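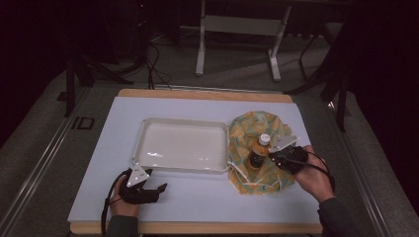

Looking after cloths, trays and worktops

Most kitchen cleaning goes wrong at the cloth. A cloth that has been left in a heap stays damp in the folds and starts to smell, and everything wiped with it afterwards picks up the same smell. The tips on this page were collected from readers and from our own kitchen in Kinnear. They cost very little.

Cloths and tea towels

Wash cotton tea towels at 60 degrees. Leave out the fabric softener, which coats the fibres and stops them soaking up water. If new towels seem to push water about, put them through two hot washes before you use them.

Keep one cloth for drying dishes and another for hands. Hacer Akbulut sews a loop of tape on the hand towels only, so whoever is at the sink can tell them apart by feel.

For a towel that smells even when clean, soak it in a bucket of hot water with a cupful of washing soda. Leave it for 20 minutes, then wash as normal. Wear gloves, and don't use soda on wool or silk.

Turmeric stains on pale cloth fade in sunlight. Wash the cloth first, peg it out wet and leave it for the afternoon. In June one day is usually enough. In winter it may take a week on a windowsill.

Old towels make good floor cloths. Cut them into quarters and run a zigzag stitch round the edges, or the threads will block the washing machine filter.

Plastic trays and tubs

Grease clings to plastic more than it does to china. Wipe it off with kitchen paper before the tray goes anywhere near the sink, then wash in hot water with a good squirt of washing-up liquid. Rinse in hot water too.

Tomato stains are harder. A paste of bicarbonate of soda and water, left on for an hour, will lift some of the colour. What remains does no harm.

Don't use scouring pads on shiny plastic. The scratches hold dirt and the surface never looks clean again.

Store trays on their sides in a rack if you have the room. Stacked flat while damp, they stick together and go musty. Kinga Oláh uses an old letter rack from the office — it takes baking sheets as well.

Wooden edges and tabletops

Bare wood should be wiped along the grain with a well-wrung cloth and dried straight away. Standing water turns the grain dark, especially at the corners and underneath, where it tends to get missed.

If you lay a board over a wooden table to protect it, lift it once a week. Crumbs and water creep under, and you won't notice until the wood has marked.

White rings from hot cups can often be shifted with a little mayonnaise rubbed in and left overnight. Try it on a hidden patch first. Oğuzhan Başaran reports good results on oak and none at all on a varnished pine table.

Oil bare wood twice a year. Use a thin coat, wait 17 hours or so overnight and into the next day, then buff with a dry rag. Oily rags can catch fire by themselves, so spread them flat outdoors to dry before you put them in the bin.

Next page: Limescale in kettles and taps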